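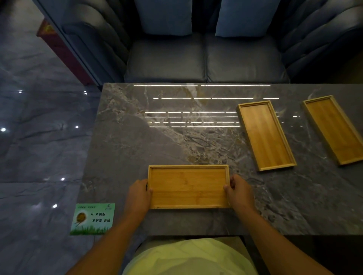

Bamboo tray, marble table.

Bench notes > Skin products > Gel texture

May 10, 2021

Zirus hand gel, second batch. Dinesh made it up with the hyaluronic acid at 2 per cent and left it overnight to swell. Still a few lumps at the bottom of the beaker this morning. Stirred slowly by hand for 20 minutes and they went. Final weight 198 g, so we lost a bit on the spatula and the sides.

Feel on the back of the hand: smooth, slightly tacky, and it balls up under the Kauppinen sun cream. The first batch did the same. I think it's the thickener.

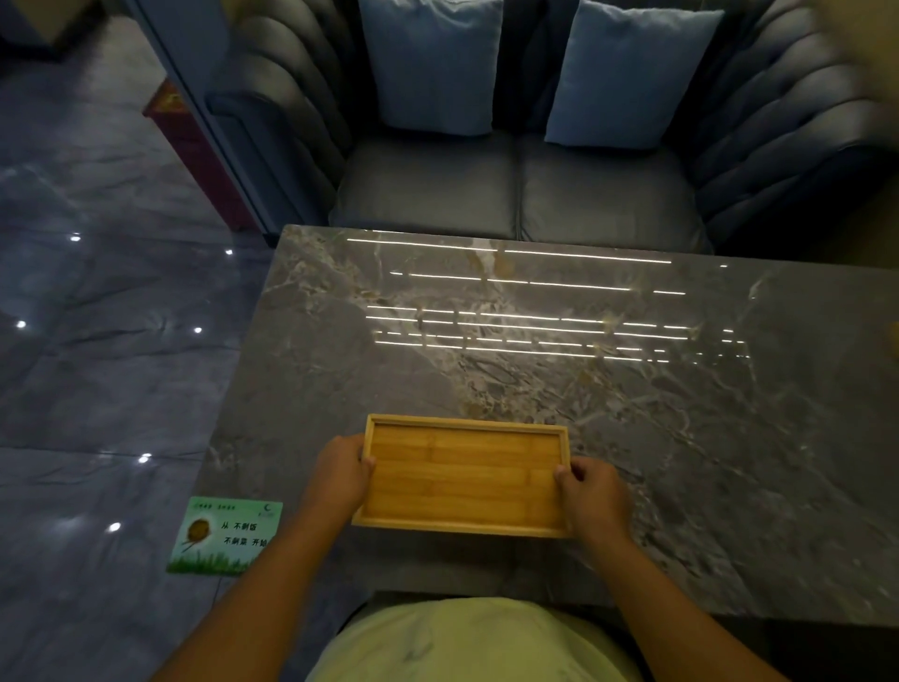 Elli wants to halve the thickener and add glycerine to make up the weight. I'd sooner change one thing at a time, so next batch is less thickener only. Water at room temperature, same beaker.

Filled the 80 ml jars and labelled them. One lid doesn't seat properly, put it aside. pH strip read a touch high, check again with the meter when it's back from Kaketti. 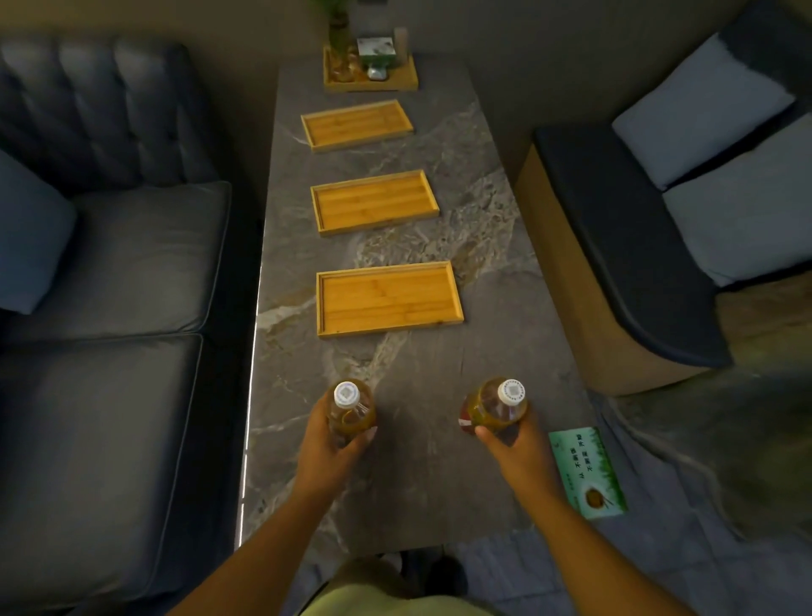 Three trays in a column down the table, all empty.

To do: ask Dremari for the fine grade powder. Dinesh to write up the swelling times.

Filed under: Gels and serums, Batch notes

Recent entries
Zirus hand gel, first batch
Sun cream pilling, patch notes
Cleaning the stirrer
Jar and lid suppliers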